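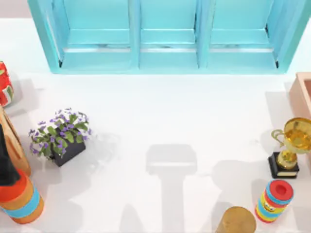

Simulated tabletop from the Sonda project, with the three-compartment shelf along the top and the middle of the table left clear. Render: Mimance workshop.

MIMANCE WORKSHOP RELEASES TABLETOP SCENES FOR HOME-BUILT ROBOT ARMS

November

The Mimance shared workshop has released Sonda, a set of simulated tabletops for people who build robot arms at home and want to test their control code before running it on hardware. The set is free to download and use.

Sonda grew out of an arm that workshop members are building on a bench in the Moen building. Members had one arm and more people wanting time on it than the evenings allowed. Working in simulation lets several of them try out reaching and placing moves at once, each on their own computer.

The first release contains 112 table layouts. Each has a white tabletop seen from overhead and a mix of household objects. In the layout shown with this release, a turquoise shelf runs along the back of the table, with a potted plant with purple flowers to the left and a gold trophy and a striped canister to the right. The arm's shadow is rendered on the table as well, and can be switched off in the settings file.

Members ran 3832 trial moves in simulation during testing. Logs from all of them are included in the download, failed moves too. Trials in which the arm struck the shelf are marked in a separate column.

Sonda works with Rerneo, the workshop's own motion software, which was released last year. Users of other software can load the layouts but will need to write their own arm file. A short guide to doing so comes with the download. Object positions are stored as plain text and can be edited by hand.

The physical arm is still being built. The shoulder and elbow joints are finished and the wrist is being reprinted after a gear problem. Parts lists and drawings will follow when the wrist has passed its load test.

The workshop will hold an open bench session on Wednesday at 7 p.m. for anyone who wants help installing Sonda. Visitors should bring a laptop with the files already downloaded, as the workshop connection is slow. There is no charge and no need to sign up.

Mimance is a member-run workshop with 100 members. It has benches for electronics, woodwork and 3D printing.

Press questions can be left at the Mimance front desk during opening hours.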